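Filtivus Teleoperation Data Project
Progress report to the Forsyth Fund, second reporting period
March 16, 2020

Summary for those who read only the summary

We promised you 1,000 usable demonstrations of tabletop dish handling by the end of the grant. We have 341. The grant runs to the end of April, which the program office will already have worked out on its own calculator. The rate has picked up a good deal since the second arm stopped losing its calibration, and we think the target can be met if the remaining weeks look like the most recent ones and not like the first ones. The rest of this report explains the first ones.

What we said we would do

The proposal described a two-armed table station on which operators guide the arms through simple chores with small black dishes: pick one up, move it, set it down on something else, hand it from one side to the other. Each run is recorded by several cameras along with the joint positions, and the recordings go to the learning group at Prindano, who train a policy on them. The proposal also said this would be "straightforward to set up." We have retired that phrase from our templates.

Station and cameras

The main station is in regular use. Apart from the views recorded from above, we now keep a low view across the tabletop. It sees the height of the gripper over the wood far better than the overhead cameras do, and height is exactly what the policy was getting wrong. Early versions trained by Prindano would travel nicely to the right spot and then close on air, with great confidence, a finger's width above the dish.

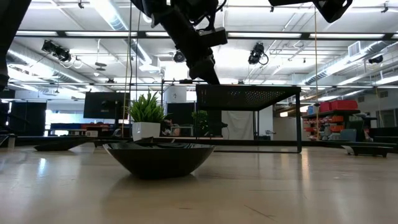
Low view across the tabletop, with a wide black bowl in the foreground.

The price of the low view is that it takes in most of the room. Prindano asked whether we could tidy the background. We asked whether the robot would someday work in a tidy room. The discussion was settled by cropping, which they do at their end, and we continue to send the full picture.

Collection so far

Operators work in blocks of 32 runs, with a break after each block. We tried blocks of 40 and found that the last few runs were slow, crooked and full of sighing. The sighing is not recorded, but the crookedness is, and a learning system copies whatever it is shown. Shorter blocks cost us a little time in setup and save a lot in review.

Each run is marked by a reviewer as keep, fix or drop. "Fix" means the run is sound but the label is wrong, usually because the operator was told to use the left arm and used the right one, then described it as the left. "Drop" covers everything from a dish leaving the table to an operator stopping halfway to answer a question from the next desk. The 341 figure counts only runs marked keep. We could have reported a more cheerful number by counting the others, and in the last report, before the review step existed, we did. Please treat this one as replacing it.

The chores fall into two groups. Placing chores end with a piece resting on a raised surface, for which we use a perforated black metal box. Sorting chores start with a spread of pieces on the wood and end when the operator has brought like shapes together. Placing is well covered. Sorting is behind, mostly for the reasons given under problems.

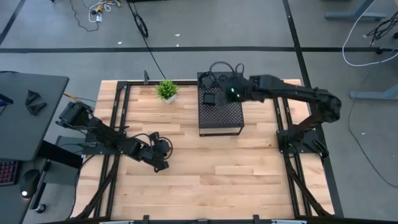 Placing was meant to be the easy group, and we scheduled it first to get some early numbers on the board. It then ate most of the opening weeks. A piece set down near an edge may stay there or may not, and operators learned to aim for the middle of the lid every time. This made for lovely success rates and very dull data. We have since started calling out a target area before each run, so that the policy sees more than one idea of where a thing can go. Operators dislike this. The data is better.

Problems

Black on black. The arms are black, the dishes are black, and the box is black. The dishes came as a set from our supplier, Cokum, and were chosen because they were available. Shiny dark pieces pick up reflections from the ceiling lights, and Prindano's first object finder was quite fond of the reflections. They have retrained it using outlines drawn by hand on a share of our recordings. It is slow work and was not in anyone's budget, theirs or ours.

Calibration. The right arm lost its zero position whenever the station was powered down overnight. We spent a long while suspecting software. The fault was a loose connector, now replaced, and the software has received a private apology.

Resetting the table. For sorting, the pieces have to be spread out again by hand before every run, and people are bad at being random. Left to themselves, operators laid the pieces out in something close to rows. We now give them a printed layout card for each run, drawn from a shuffled stack. Resets take longer and the spreads look like spreads. 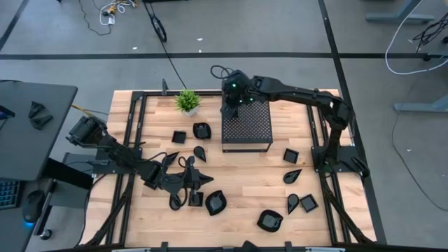 One question from your last letter is worth answering in full.

Why not let the arms repeat a good run many times over and count each repeat?
Repeats of one run teach the system that one run. The policy needs to see the dish in a different place, the approach from a different side, and the small corrections a person makes when the first try is a little off. Replays have none of that, and they would fill the disk with very consistent evidence of how one operator moved one dish on one morning. We do use a handful of replays to check that the arms are still tracking properly, and these are kept out of the count.

Spending

Staff time is over plan for review and under plan for collection, and the two nearly cancel out. Equipment is on plan except for spare gripper fingers, which wear faster than Filtivus estimated. We are asking to move the unspent travel money to cover them. The travel was to have been a visit to Prindano to demonstrate the station, and it has been postponed.

Next steps

Sorting takes priority until it catches up with placing. The handover chores, where one arm passes a piece to the other, will start as soon as two operators have finished training on them. Both can do it, though only one can do it without holding their breath. Prindano will send back test results on the current set in April, and we will forward them as they arrive, including the ones with air in them.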